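Ticket: Thread keeps slipping on the practice pad, first knot won't stay snug
Opened by: Nerys Cadwaladr
Product: Indidach suturing pad, black thread
Status: Open

Hello! Me again, sorry. I'm still having bother with closing the cut on these pads. My first throw goes down lovely, then the moment I reach for the second one it all relaxes and the edges drift apart. I've had 15 goes at it since the April delivery and only 12 held, which Rok Kelmendi says is fine for a beginner, but it's driving me up the wall.

I did wonder if the pad was too slippery (they do get very shiny once they're wet), so I tried dabbing it before starting. Made no odds at all. I've put in a close one with a knot already tied at the top of the cut, black thread, one short end poking off to the left.
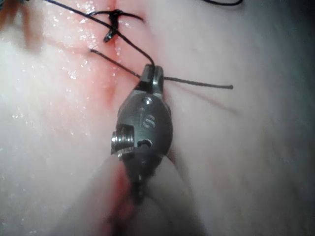
Things I've tried so far

Shorter thread. I was leaving it far too long and it kept looping round itself. Better, but the slipping carried on.

Bigger bites. Waraporn Somboon suggested going in further from the edge of the cut, and that did help a bit! The edges stopped puckering, anyway.

Double wrap on the first throw. This is the one I had hopes for. It holds nicely if I keep both tips low and close over the cut, and I can get the thread gripped on the left without snatching at it.
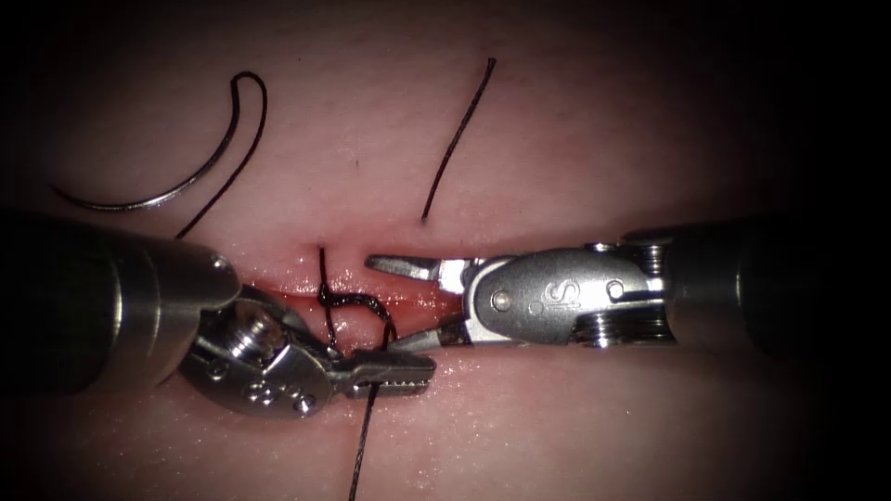

Where I come unstuck is swapping sides. I let the tension go for a second, the wrap loosens, and I'm back to square one. I did it again at 2 this afternoon and had to snip the whole lot out.

So, two questions for whoever picks this up. Is there a grippier thread that goes with this pad? And would Mahtab Kiani mind if I cut a fresh slit lower down, or should I wait for a new pad?

Update, teatime: Emmanuel Owino rang and said to try a third throw before trimming. Will have a go in the morning. Please leave the ticket open till then.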